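Ticket 464 - Stamping cell, block placement drifting and uneven ink
Posted Wed 12 April by the Fusholm bench support desk
3 minute read

Hello all, and thank you for being so patient with us on this one. I know the Dronero side has been waiting on the stamping cell since the start of the week, so I'm writing up everything I did, including the parts that led nowhere, in case the next person on shift needs to pick it up from me.

The original report said the impressions were landing on top of each other and coming out pale, and that the right arm sometimes closed a little high on the block and let it rock. Those are two complaints, and I made the mistake of treating them as one for most of the morning. I went after the grip first and re-ran the home routine on both arms, which passed cleanly, and then I compared the right gripper's open position against the value we saved in January. It matched. I felt a bit silly after that, but at least it's ruled out.

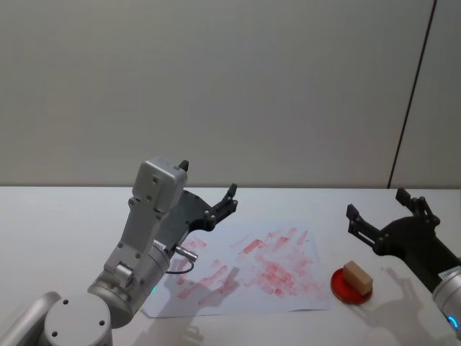 Ink transfer was the next thing on my list. We set the press dwell at 700 ms back when the cell was commissioned, and somebody had trimmed it to 90 ms in the Mistinent recipe, I would guess to speed up a demo. You can read the uneven inking straight off the test sheet, where some of the red marks are nice and saturated and others are pale and streaky. I put the dwell back to 700 and saved the recipe under a new revision so we can still find the old one if anybody wants it.

For the overlap I checked the grid offsets. The row step was fine, but the sheet origin in the recipe assumes the paper is square to the table, and we have no stop or corner guide to make that true. If you load it by hand (as we all do), please line it up with the table edge and take your time over it. I'd love to get a proper corner guide from the Reddy shop - I've put in a request and will add the part number when I have it.
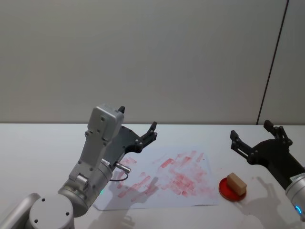 Both grippers open over the table, block resting tilted on the red pad.

About that tilt: the pick pose in the recipe expects the block flat, so an angled block is my best suspect for the high grip. I've added a slower approach at step 11 and would like a full shift on it before we call it fixed. Please leave the pick height alone in the meantime, even if it looks tempting!

Still open: corner guide, block seating, a fresh test sheet after the dwell change. Status stays at Monitoring.

Contact: Fusholm bench support desk | © Fusholm | Back to top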